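The washing machine is the snack bar now

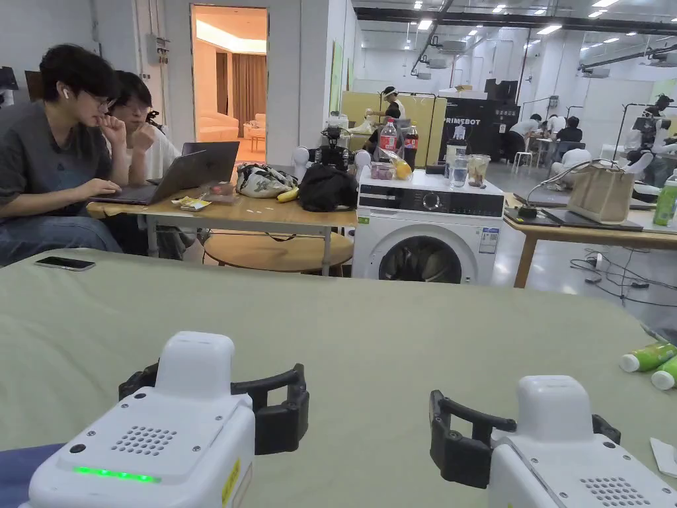 Cola, water and something yellow in a bag, all on top of the washer.

So I finally gave in and let the washing machine be what everyone wants it to be, a shelf! It's the right height, it's flat, and it's right between the two wooden tables, so of course the drinks end up there. The tables are for laptops (and bananas, apparently).

I did put the sage green cloth on the big table in front, which I love, and which I'd like to keep free of cola rings. I ordered it from Frandsen back in November and it took 12 days to show up.

Next on my list is the cables on the floor under the right-hand table. I have 4 of those Gesteck clips in a drawer somewhere. If they don't hold I'll get the long tray and do it properly, probably the same evening I move the tote bag.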